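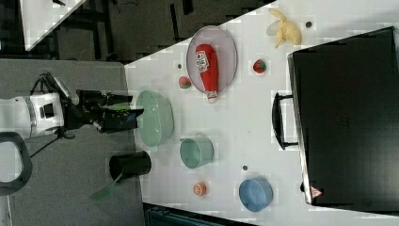

Plekemstead Wins the Onard Cup After Long Night at Grewal Park

October 29, 2018

Plekemstead is the champion of the Onard Cup. The team defeated Gurano by 5 to 3 in the third and deciding game of the final, played at Grewal Park before a full main stand. It is the first cup for Plekemstead, which had lost the final two times before, both times against the same opponent.

The game did not begin well for the new champion. Gurano scored in the first inning with a double to left field, and in the third it added two more runs after a throwing error at second base. At that moment the score was 3 to 0, and the Gurano supporters behind third base were already singing.

The Plekemstead starting pitcher, a left-hander who joined the club in July, stayed calm and did not allow another run. He threw 97 pitches in seven innings, which is his highest number this season. In the first game of the final he was taken out in the fourth inning, so many people in the stand did not expect to see him so late in this one.

Plekemstead answered in the fourth inning. A walk and two singles filled the bases with one out, and the catcher sent the ball through the middle of the infield to bring two runners home. The next batter hit into a double play and the inning was over, with Gurano still ahead by one run.

It stayed like that for three innings. Both teams had runners on base in the sixth, but the fielders worked well, especially the Gurano shortstop, who made the best catch of the night when he went back into shallow left field and took the ball over his shoulder.

The eighth inning decided everything. Gurano changed its pitcher, although the starter was not in clear trouble and had retired the last five batters he faced. The first man hit a single and the second was hit by a pitch on the arm. A bunt moved both of them forward. Then the Plekemstead right fielder, who was without a hit in the whole final until that moment, drove a ball to the fence in right center. Two runs scored and he arrived at third base on his feet. A fly ball to center field brought him home for the fifth run.

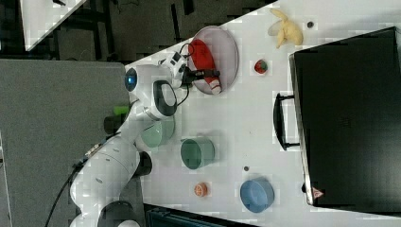
Gurano had one more chance. In the ninth it put runners on first and second with one out, and the tying run was on base. The Plekemstead closer got a strikeout on a low curve, and after a long at-bat with many foul balls the last man hit a soft ground ball to first base.

The Gurano manager was asked after the game about the change of pitcher. He said that his starter had told him he was tired, and that he would make the same decision again. He also congratulated Plekemstead and said the better team of the last two games had won. The Plekemstead manager spoke mostly of the defense. In his opinion the team lost the opening game because it played too fast in the field, and this was the only thing they practiced between the games.

In my view he is right, but he is also too modest about his use of the bench. In the second game, won by Plekemstead by 2 to 1 in Gurano, both runs came from players who did not start. In the decider he again used a pinch runner in the eighth inning, and it was this runner who scored the tying run. A slower man could also have scored on such a long hit, but with him the Gurano outfield had to hurry, and the throw missed the cutoff man.

The result is a surprise if we look at the regular season. Plekemstead finished with 22 wins and 15 losses and was only third in the table. Gurano finished first and lost very few games at home. The two teams met often during the summer and Gurano won most of those meetings, some of them easily. But the cup final has only three games, and in such a short series one good pitcher can change a lot.

For Gurano the winter will bring some questions. Its first baseman has announced that he will stop playing, and the club has not yet said who will take his position. The bullpen was a weak point already in the last weeks of the season, and it will need at least one new arm before spring.

The cup will be shown to the supporters at the Plekemstead ballpark, where the gate on the river side will be open in the afternoon. Entrance is free. Players will sign balls and caps near the home dugout, and season tickets for next year can be bought at the office at the same time.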